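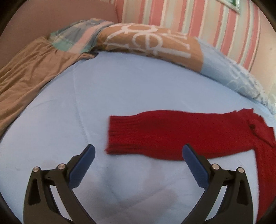 When the folding machines went in at the laundry where I work, I figured my days of knowing how to fold a sweater were over. Grendar does the washing and finishing for guest houses and for regular people who'd like their weekends back, and since June the shirts, towels and flat sheets all go through a machine. Knits still come to my side of the building, at least the awkward ones, and I've ended up folding more sweaters than I ever did before! So these are my knitwear tips, from work and from home. Start with the sleeves. Get one out long and nearly straight, like the red one on the blue sheet, before you touch the body at all. A bunched-up shoulder is fine at that stage, you'll get to it. If you start with the body you end up fishing for a cuff under three layers of wool, and I have done plenty of fishing.

Pull from the seam, never the cuff. Ribbing stretches and then it sulks. I slide one hand under the sleeve near the elbow and walk it out toward the wrist. Leilani Hutchins, who trained me, does it with her eyes on something else entirely and still gets it flatter than mine.

Use a bed. A fitted sheet has enough grip that the knit stays where you put it (a shiny table does not, ask my blue cardigan). Smooth the sheet with your forearm first. You don't have to get every crease out.

Now the bit people ask me about, which is whether the machines have made the job better. Mostly yes, for my shoulders anyway. I used to fold towels all morning and go home with my neck up around my ears. Now I feed the machine for 90 minutes, swap with Tanvir, and do knits or mending for a while. The swap was our idea — the first plan had one person feeding all shift, and we said no thank you to that pretty fast. What I miss is the talking. Four of us used to stand around the big table and now we're spread out, so we take our 15 minute break together on purpose, kettle on, machines off.

It's also made me fussier about sorting, and that one is worth stealing for home. A machine won't notice that a sleeve is inside out or that there's a tissue in a pocket. We have 2 baskets at the feed end now, one for "ready" and one for "look at me first." I've got the same pair in my bedroom. Anything with a button undone, a sock stuck inside or a suspicious lump goes in the second basket, and I deal with it while the coffee's brewing.

For the fold itself: sweater face down, sleeve across the back, then turn the sleeve down so it runs along the side. Same on the other side. Bring the hem up to the middle and then up again. Thick knits only want one fold or they turn into a loaf.

Don't press the folds with your hand, just let go. And if the shoulder has a lumpy spot, lift it by both seams and lower it again, because tugging at the lump moves it somewhere worse.

Tania Abeysekara on the evening shift rolls hers, and she's asked me to say that rolling is quicker. It is quicker. I still fold mine, and next time I'll get into what to do about pilling.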